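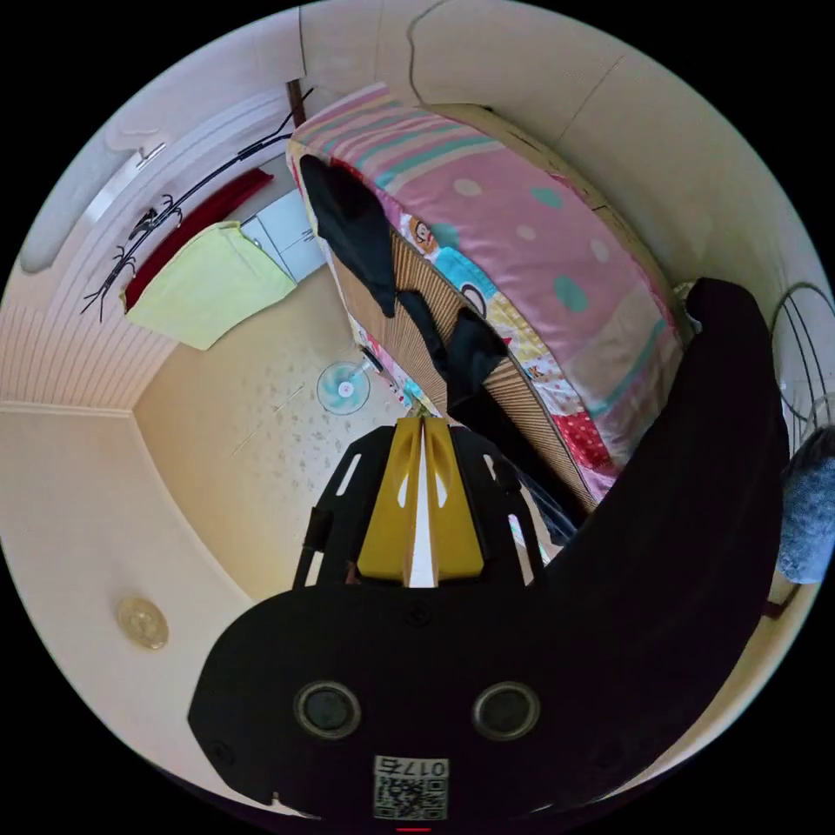 4. Working in the rooms with the hand grippers

This section is for room staff of the Clerach residences and for their shift leaders. It explains how the Fledodel hand grippers are used during the normal bed and room work, and what is different in your working day while the recording period runs. The charging station and the tablet are explained in Section 3. Please read Section 3 first if you have not used the tablet before.

The recording period starts in November and takes 21 working days in each residence. Talorthorpe is the first house, Buschmann is the second.

4.1 What changes for you

Until now you made a room with your bare hands and at your own speed. In the recording period you make some of the rooms while holding the grippers, and the movements are recorded. From these recordings the Fledodel system learns how a blanket is pulled straight or how a piece of clothing is lifted from the edge of a bed. Later, a robot arm on a cart will do a part of this work. Which part is not decided yet.

A room takes longer with the grippers, especially in the first week. Your room list is therefore shorter on recording days. Your shift leader makes the shorter list the evening before. If you receive a normal list on a recording day, it is a mistake, and you should say so before you begin.

The recordings are not used to measure your speed. The tablet saves the start and the end of every recording, but the shift leader cannot open these times. Clerach has agreed to this in writing, and the paper hangs in the linen room of each house.

4.2 Before you enter

1. Take your grippers from the charging station and read the number on the label. Choose the same number on the tablet.
2. Open and close the fingers of each gripper five times. They should move without noise and without sticking.
3. Look at the lenses. If there is dust or hand cream on them, clean them with the dry cloth from the case.
4. Check on the tablet that the resident has agreed. A room without agreement is made in the usual way, without grippers.
5. Knock, wait, and say that you come for the room and that you will record.

CAUTION: Do not spray glass cleaner on the gripper. The liquid goes behind the lens ring and the gripper must then be sent back.

4.3 Preparing the room

The room should look as the resident left it. Please do not tidy up before the recording, also when it seems polite to do so. Clothes over the bed edge, a chair standing too near, small things on the floor — all this belongs to the work, and the system must learn it too.

Only the following things are done first:

1. Put away letters, medicine boxes and photographs of persons. Use the lid box and give everything back to its place afterwards.
2. Switch off any fan that stands on the floor or beside the bed. Leave it where it is.
3. Open the curtain if there is one. If the room is still dark, switch on the ceiling light.
4. Look for cables on your walking way and move them to the wall.

Note: Do not change the bedding for a "nicer" one. Patterned covers, plain covers and summer mats are all welcome.

4.4 Recording the bed work

1. Stand at the long side of the bed with both feet on the floor. Do not kneel on the mattress.
2. Press Start on the tablet and put the tablet in your apron pocket or on a shelf.
3. Hold both grippers in front of you, fingers closed, and wait for the short tone.
4. Begin with the loose things. Take each piece between the finger tips, lift it, and lay it on the chair or in the bag.
5. Take the cover at the corner and pull it slowly toward you. If the cloth slips out, take it again. A second try is no problem and you do not need to start over.
6. Smooth the surface with closed fingers, from the middle to the side.
7. Go to the other side and repeat steps 5 and 6. If the bed stands against the wall, work from the front side only.
8. Return to your first position, close the fingers, and press Stop.

A good recording has calm movements. It does not have to be a perfect bed. In the first test we received many recordings where the colleague worked very fast at the beginning and was tired at the end, and these were difficult to use.

CAUTION: Keep your own fingers out of the space between the gripper fingers. The force is small, but skin can be pinched.

CAUTION: With a woven or slatted mat, lift the mat by its edge. Do not push the finger tips between the slats.

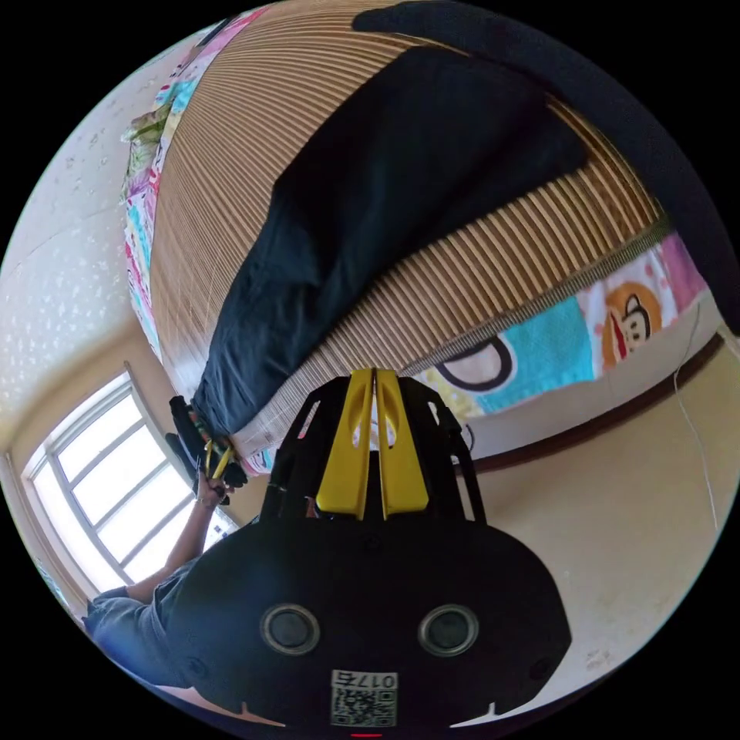 Will the robot take over my rooms when the recording period is finished?

Your rooms stay with you. The cart is planned for the heavy and repeated parts, such as pulling covers and collecting towels, and one member of the room staff will always be in the room with it. The number of positions at Talorthorpe and Buschmann is fixed until the end of the trial, and any change after that must first be discussed with the staff.

4.5 Breaks and tired hands

The grippers are not heavy, but the hand works in a position which it does not know. Please change between recorded rooms and usual rooms during the shift. After 2 recorded rooms in a row, the next one is a usual room. The shift leader plans it so in the list, but you may also change the order yourself.

If you feel pain in the thumb or the wrist, stop and put the grippers back in the case. You finish the shift with usual rooms. Report it on the same day, by form or by telephone at extension 444. Stopping has no effect on your hours or your pay.

For colleagues who work with the left hand: both grippers can be held in either hand. Change the setting on the tablet under Hands before the first room, otherwise the sides are saved the wrong way.

4.6 After the recording

1. Look at the small preview on the tablet. If you see a face, a document or a name, press Delete. You do not need to ask for permission.
2. Choose what was done: bed only, bed and clothes, or full room.
3. Write a short remark if something was unusual. "Cover was stuck under the mattress" is enough. You may write in your own language.
4. Put the resident's things back and switch the fan on again if it was running.
5. Wipe the gripper fingers with the damp cloth before the next room.

The goal for both houses together is 3,000 recordings. There is no goal for a single person, and the tablet does not show how many recordings a colleague has made.

4.7 If something does not work

No tone after Start: the gripper has lost the connection. Hold it near the tablet, wait a moment, and press Start again.

The fingers stay half open: look for a thread or hair at the base of the fingers. Remove it with the brush, never with scissors.

The preview is black or very bright: stand so that the window is at your side and record again. If the bed is directly under the window, close the curtain to the half.

The resident comes back during the recording: press Stop, greet the resident, and ask if you may continue. When the answer is no, delete the recording and finish the room by hand.

For all other faults, put the gripper in the case with a red card and take the replacement pair. Please do not open the housing.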